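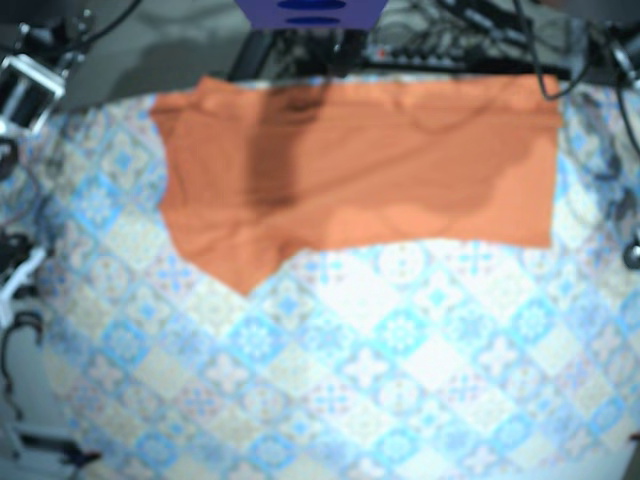 Base de cartón reforzado Charpentier para tartas de varios pisos

Referencia: CH-40
Marca: Charpentier
Distribuye: Prundico
Disponibilidad: en almacén
Venta por unidad o en caja de 100

Descripción

Base redonda de 40 cm de diámetro y 4 mm de grosor, pensada como apoyo del piso inferior en tartas de boda, de comunión o de aniversario. El alma es de cartón gris prensado y las dos caras llevan una lámina plateada apta para contacto directo con alimentos. El canto va cerrado con la misma lámina, de modo que la grasa de la crema de mantequilla no entra por el borde.

Es una base rígida, no un disco fino de los que se usan entre pisos. Si busca separadores interiores, consulte la serie Medlow, que se fabrica en diámetros menores y se puede perforar con facilidad para pasar el pilar central.

Peso admitido

Una sola base soporta una tarta de dos pisos de bizcocho relleno. Para tres pisos o más, o cuando se trate de tarta de frutas con mazapán y fondant, conviene pegar dos bases con glasa real y dejarlas secar una noche con algo de peso encima. Las tartas de frutas pesan bastante más de lo que parece al verlas en el molde, y una base que cede un poco en el centro basta para que el fondant se agriete por la falda.

Preparación

Pase un paño seco por la superficie antes de usarla. No la lave ni la deje en remojo. Si va a forrarla con fondant, humedezca la lámina con un pincel apenas mojado, extienda la pasta a unos 4 mm y recorte a ras del canto con un cuchillo liso. La base forrada necesita al menos dos días al aire para endurecer. En cocinas húmedas, más.

Para fijar la tarta, ponga una cucharada de glasa real o de chocolate fundido en el centro. Con ganache también se sujeta, aunque en verano resbala -- sobre todo en el trayecto en coche.

La cinta de remate (15 mm de ancho) se vende aparte. Se pega con barra de cola por el canto, sin que la cola toque la cara superior.

Transporte y caja

La medida encaja en la caja alta Charpentier de 40 cm, que abre por el frente. En cajas de otras marcas compruebe la medida interior, que a veces es unos milímetros menor que la anunciada y obliga a doblar el cartón. Levante siempre la base con las dos manos por debajo, nunca por el canto.

Conservación

Guardar en plano, en lugar seco y dentro de su bolsa. Las bases apoyadas de pie contra una pared acaban curvadas. No apta para horno, microondas ni lavavajillas. Admite nevera y congelador con la tarta ya montada, siempre que vaya tapada.

Preguntas de clientes

¿Se puede reutilizar?
Si no se ha cortado encima y la lámina está entera, sirve para ensayos o para tartas de exposición. Para una tarta que se vaya a comer recomendamos base nueva.

¿La hay en dorado o en blanco?
En dorado sí, con la referencia CH-40D. La blanca vuelve en enero.

¿Es posible imprimir un logotipo?
Sí, a partir de 2.000 unidades y en una sola tinta. El presupuesto lo prepara Benedikt Reisinger desde la oficina comercial.

Opinión de cliente

"Las uso desde que abrí el obrador. Con dos pegadas he llevado tartas de cuatro pisos sin problema. La lámina se raya si se corta directamente encima, así que aviso siempre en la sala para que pasen la tarta a una tabla." -- Capucine Perrin, pastelería Trustatville

Envíos y devoluciones

Los pedidos por unidad salen en sobre rígido y los de caja completa en su embalaje original. Se admiten devoluciones de bases sin usar y con la bolsa cerrada. Si una base llega doblada, guarde el embalaje y escríbanos antes de tirarla.

Ficha revisada el 8 de noviembre de 2025.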